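Call for participants: a skeptic's look at energy sensing

I spent a lot of years sitting in rooms where people told me what they felt in the air. Heavy, light, sticky, blue. Someone would hold a palm over my shoulder, frown, and tell me I was carrying something. Sometimes I was impressed. More often I noticed that I had walked in looking tired and that anyone with eyes could have said the same.

I'm putting together a small study in Todthorpe this April and I need people for it. The working name is Vikevside, after the house we're using. The question is plain: when practitioners say they can sense a person's energy, how much of that survives when they can't see, hear or talk to the person?

I don't know the answer. I have a guess, and you can probably tell from my tone which way it leans, but I've been wrong before and the setup is meant to let me be wrong again.

Who I'm looking for

I need 40 people altogether. Half of that number will be practitioners: Reiki, pranic work, aura reading, medical intuition, whatever you call it, any lineage or none. You should have been practicing for at least 2 years and be willing to say, before we start, what you expect to be able to do. The other half will be sitters. Sitters need no experience and no opinion. You sit in a chair behind a screen and keep quiet, which is harder than it sounds if you have a cough.

You need to be over 23. The insurance says so and I gave up arguing with them.

I would especially like to hear from practitioners who think this sort of test is a waste of time. If you believe a screen or a stranger in the room ruins the conditions, write and tell me what conditions would be fair. Two parts of the current plan came from people who wrote to complain about the first one.

What happens on the day

Arrive by 9 in the morning. Practitioners and sitters use separate doors and don't meet until it's over. Each practitioner gets a run of short sessions. In some of them there is a person behind the screen and in some there is an empty chair. You say which you think it is, and how sure you are. Take as long as you want, within reason.

In the afternoon, practitioners write a short reading for each of several sitters. The sitters then get a stack of readings with no names on them and pick the one they think is theirs. If your reading fits the person it was written for, they should be able to find it more often than luck would allow. If it fits everybody, we'll see that too.

The order of sessions is set by a random draw done in advance by a person who won't be in the building. I won't know the order either, so there's no point studying my face.

What I won't do

I won't film you and cut it together with funny music. I won't publish anyone's score next to their name unless they ask me to in writing. I'm not selling a course at the end of it, and there is no second level.

I also won't tell you afterward that it went well if it didn't. Past participants in these things get a lot of talk about how the results were "rich" or how the energy on the day was "complex." You'll get your own numbers on paper and the group's numbers with them, with an explanation of what a sample this small can and can't show. It can't show much, frankly. A strong effect should be visible. A weak one will probably get lost, and I'll say so in the write-up.

Please don't sign up hoping for treatment. None will be offered, and if you're unwell you should see a doctor.

Pay and practical things

Lunch is provided, and travel within the county is paid back if you keep your receipts. Practitioners and sitters get the same flat fee — I'll give you the amount when you write, and it's modest. There's no bonus for scoring high. We talked about a prize and decided it would bring in the wrong crowd.

The house has one step at the front and a ramp at the side. Phones go in a box at the door. So do crystals, unless you tell me in advance that you can't work without them, in which case bring them and we'll write it down.

How to apply

Write to Shabnam Baloch, care of Vikevside, Todthorpe. Tell me which group you want to be in. If you're a practitioner, add a paragraph on what you do and how you know when you've got it wrong. That last part matters more to me than your certificates. If you have never got it wrong, say that, and I'll read it with interest.
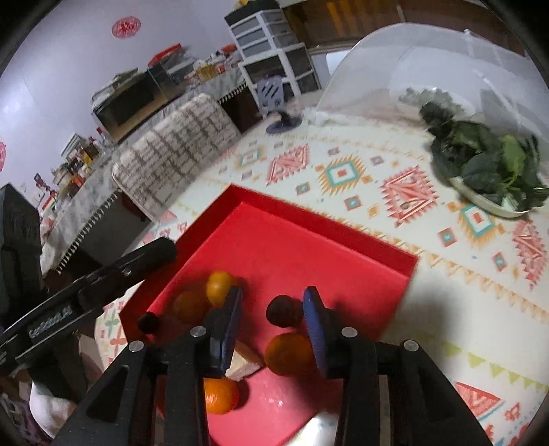
Letters that arrive after the places are filled go on a waiting list, and I do use it, as people drop out. You'll hear from me either way.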